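**Forura hand-held gripper, bought as a pair: review after our first budget year**

26/08/2021

We ordered 2 of these through Makowska in January. The quote came to $3,686 for the pair with cases and one spare set of pads, against a line of $2,000 each in the plan, so the purchase itself went in under budget. The extras are what I would plan for more carefully next time.

Pads. The notch is lined with rubber, and the dotted grip surface is the part that wears. Makowska sells pads only as full sets. Put two sets per gripper in the first order, or you pay shipping again in the spring like we did.

Body. Light gray plastic, smooth, easy to wipe down. It scuffs. If you tag your equipment, stick the label on the flatter area beside the notch, where your hand doesn't rub it off.

Weight. Fine for an hour, tiring after that. We switch people at the hour and I count that as staff time in the budget.

Support. Slow by email, good by phone. A loose screw was sorted out in one call.

We also had a quote from Soston. Their gripper was lighter, but the service contract was required and renewed every year, which ruled it out for us.

I would buy the Forura again. Four stars, one off for the way pads are sold.
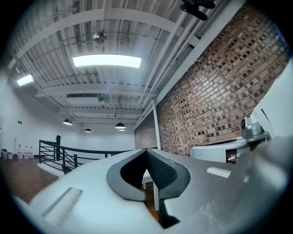 Henryk Cieślak: Did you ask Makowska about paying for pads up front? We got our Skorkero order split that way, with the second set shipped later at no charge. It had to be written into the quote before we signed.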